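Teleoperation Station: Checks Before and During Hand Demonstrations
Site: Grudthorpe, first floor office
Filled in by: Natalie Bunting
Date: 03/06/2022

1. Emergency stop within the operator's reach and tested before power-up
OK. Pressed and reset twice. I do like to hear the click for myself, and I'd ask everyone else to do the same, even if the person before you swears they did it five minutes ago.

2. Operator's gloves calibrated, fingers and thumb
OK, though the left thumb took three goes. If yours drifts, please stop and start the calibration again from the top. It's a bit of a faff, I know, but the arm will copy whatever you give it.

3. Grip limit set in the Surnex panel
OK. Set to 50 for office items. Someone had left it at 354 after the Greenwood trials, so do have a look before you take control, there's a love.

4. Approach to the object slow and under control 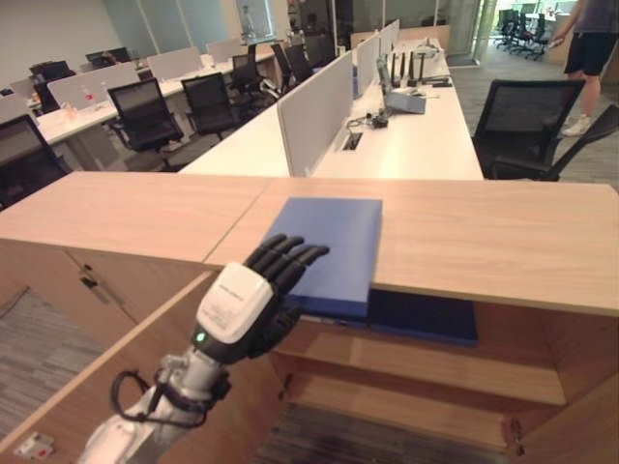 Hand work on the blue items at the cabinet.

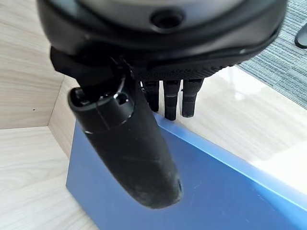
OK, with a comment. Newer operators tend to look at their own hands instead of the monitor, and then they come down on things harder than they meant to. Take it gently for the last little stretch, and let the fingers settle before you try to close them. A slow demonstration is perfectly good for teaching and we can always use it.

5. Walkway kept clear while the arm is live
Needs attention. Colleagues are very welcome to watch (I'm glad they're interested!) but we want floor tape down, and chairs pushed well in. I've asked Stondico for a quote.

6. Cables checked for snagging through the full reach
OK. Check again after lunch, please.

7. Demonstration log saved and fumbles marked
Partly done. We have about 3000 recordings now and 2 from this morning still need their notes. Please don't delete the clumsy ones, just mark them.

Next full check: September, or sooner if the arm is moved.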